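Unit 4: Cold Storage in Small Premises
Handout 2: The compact refrigerator

Module tutor: Graham Tindall
Practical sessions: Nazmiye Karaca

This handout accompanies the second practical session of Unit 4. Students should read it before attending and bring their copy with them. The full-height cabinets covered in Handout 1 are not discussed again, although the rules on date marking given there continue to apply.

4.1 Scope

Compact refrigerators are found in staff rooms, guest bedrooms, small offices and student accommodation. The survey carried out for this module by Ciarán Mac Suibhne and Ozan Çetinkaya looked at 251 such appliances in shared premises. In 22 of them the ventilation panel at the back was blocked by food or packaging, and in 18 the door did not close fully when the shelves were loaded. Students will find the tables in the Zekum folder of the course library.

4.2 Parts to be identified

Before loading any appliance, students are expected to locate the following: the shelf and its supports; the door shelves; the fan guard and the slatted vents near it; the temperature control; and the seal. The names used in the manufacturer's booklet should be written beside these terms, as they vary a good deal.

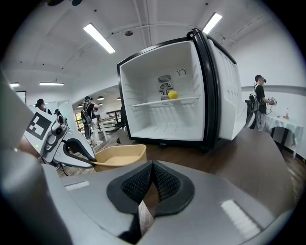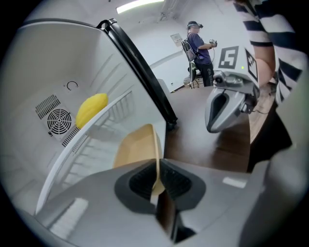

4.3 Loading

A gap must be kept between stored food and the back wall wherever air enters or leaves the compartment. Loose fruit is best placed in a shallow container, as round items roll when the door is opened. Students often put a single item at the back of the shelf and forget it; in shared premises this accounts for much of the waste recorded at the weekly check.

Door shelves are the warmest part of most compact models. They are suitable for drinks and sauces, and should not be used for raw meat, cooked rice or opened dairy products. Tall bottles should be tried with the door moving slowly before the rest of the shelf is filled.

4.4 Cleaning

Switch off at the wall and remove all food. Take out the shelf and wash it in warm water with a little detergent. Wipe the side walls along the ridges, where these are present, and finish with the floor of the compartment. The fan guard is wiped with a cloth that has been well wrung out. No spray of any kind is to be directed at it. The folds of the seal should be opened gently with a finger and dried.

4.5 Preparation for the practical

Each pair will empty, clean and reload one appliance and complete the Vulari record sheet. Sheets are handed to Nazmiye Karaca at the end of the session. Pairs who need to change their bench should speak to her beforehand.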